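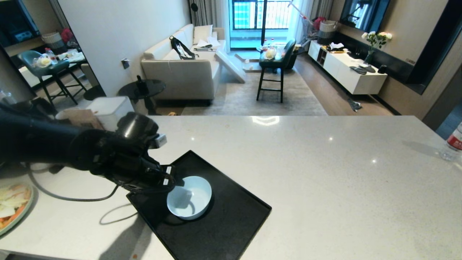
Figure 3. Gripper above the bowl and tray during a teleoperated cleanup demonstration in the Rondton apartment.

4.2 Collecting Demonstrations at Home

We collected the cleanup task in a lived-in apartment, and it quickly became our favorite test site! Orathai Siriwan drove the robot by remote control through 60 demonstrations in August, in sessions of 15 with a short break between them. The operator sees only what the head camera sees, so every choice about where to look ends up in the data as well. We found this very useful: the policy gets to learn the looking along with the reaching.

Each episode starts from a different base position near the counter.

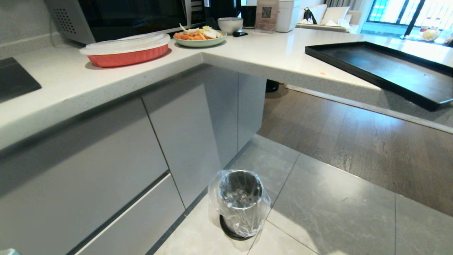 We asked the operator to pause for 2 seconds before any approach to the tray, with the arm clear of the counter. These pauses gave the Cevska segmenter clean points to split on, and it recovered subtask boundaries far better than in our earlier runs at the Ikwood lab (where people tended to rush from one motion straight into the next). Speed was left up to the operator.

The trash can was the part we were most excited about. Its clear liner hangs in folds and throws back sunlight, and depth readings there are poor. Following Wikström, we added 8 demonstrations by hand guiding, all limited to the last stretch above the opening, and mixed them with the remote ones at equal weight.

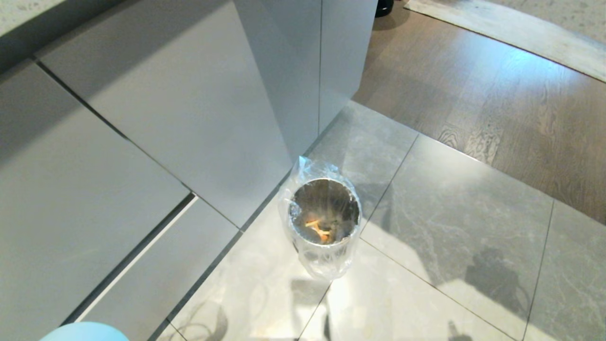

Figure 4. Head-camera view of the lined trash can in direct sunlight, with scraps at the bottom.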